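## Spill wiping: wrist camera policy vs. fixed camera policy, early numbers

**shezi_bench** (original poster)

Posting this before we write it up, mainly to get the metric torn apart. The task is table wiping with a folded cloth: pick up the cloth, reach the liquid, wipe until the residual area is under threshold. We compare a policy conditioned on the wrist view alone against one that also gets a fixed external view. Same action head, same 2,000 training demonstrations, same cloth type throughout.

The question is whether the liquid boundary can be localized from the wrist view well enough to plan the first stroke. On a pale glossy surface the only strong cue on one side of the puddle is the highlight along the raised edge. The opposite side fades into the table, and our segmenter shrinks the mask there. 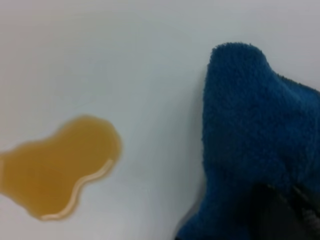 Dreltarley, May

Results so far, 23 evaluation trials per policy:

| Policy | Failed trials |
|---|---|
| wrist only | 13 |
| wrist + fixed | 2 |

A trial fails if the residual mask exceeds threshold after the last stroke, or if the gripper contacts the table without cloth in between. The policy picks the stroke count. Liquid volume is fixed per trial but the shape is whatever the pour gives.

---

**cenatine_user**

The gap is large enough that I'd suspect the metric before the policy. If the segmenter shrinks the mask on the low-contrast side, then the wrist-only policy is trained on wrong targets *and* graded by the same wrong masks. Which camera produces the residual mask?

---

**shezi_bench**

The fixed one, for both policies. It is a separate segmenter, trained on hand-drawn labels. So the grading is shared, but I accept that the wrist-only training targets are biased.

We did find one problem in the grader. Small dark specks on the table get picked up as residual liquid if they fall inside the region of interest. We now subtract a reference mask taken before the pour. Anything smaller than the area floor is dropped as well.
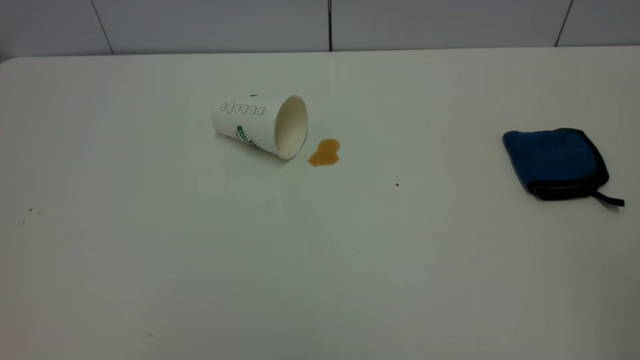 The reference subtraction assumes the specks don't move, and a wipe can move them. We logged the affected trials and regraded them by hand. No trial changed category.

---

**jomeo_rig**

Two comments.

1. The cup should not be in the region of interest at all. Paper cups with printed logos gave our segmenter trouble for months — brown ink on white reads as liquid at low resolution. Mask the cup out first.
2. "Wrist only" is a weak baseline. Once the cloth is grasped it takes up a big part of the view. Did you give that policy any history?

---

**shezi_bench**

1: agreed, and done. The cup gets its own class. We train with it both standing and on its side, and the two poses look different enough that we needed separate labels.

2: no history. Single frame plus joint state.

---

**jomeo_rig**

Then I don't think the title is fair. You are comparing a memoryless policy with an occluded view against one with a second viewpoint. Add a short history buffer and I'd expect a good part of the gap to close. The arm sees the liquid on approach and then forgets where it was.

---

**cenatine_user**

I disagree with that. History helps until the first stroke. After it the liquid has a new shape, and the remembered outline is stale. You need a current view of the surface for stroke two onward, and the wrist camera has a bunched cloth next to it the whole time.

What I'd ask for is the failure split by stroke. If the wrist-only failures are mostly first-stroke misses, jomeo_rig is right. If they come later, a buffer won't fix them.

---

**shezi_bench**

That split is cheap to compute, we log stroke index with every contact event. I'll run it tonight.

Related detail I left out of the first post: grasp height matters more than I expected. When the cloth is held flat to the table, the contact patch is predictable and stroke width can be treated as constant.
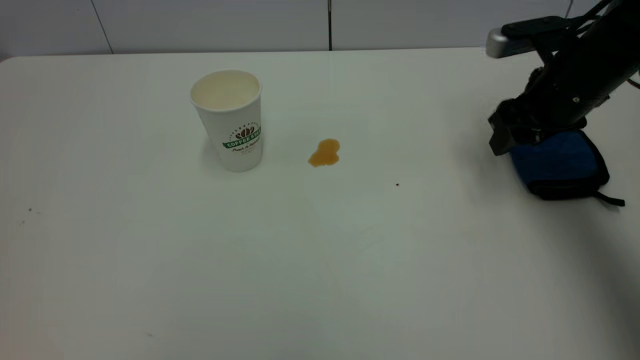
With a bunched grasp the patch changes during the stroke and the width estimate is wrong from the start. I have not separated grasp type from camera condition in the table above. The wrist-only policy may simply bunch the cloth more often.

---

**jomeo_rig**

That is a confound and it should go in the first post. Force the grasp with a scripted pick, then hand over to each policy. Otherwise the 13 could be a grasping result.

---

**cenatine_user**

Seconded on the scripted pick. Keep the learned grasp as a separate row, though — I'd still want to see it.

---

**shezi_bench**

Fine. Plan: scripted pick, both policies, then wrist only with a history buffer as a third condition. Stroke index reported for every failure. First post will be edited to mention the grasp confound once the reruns are queued.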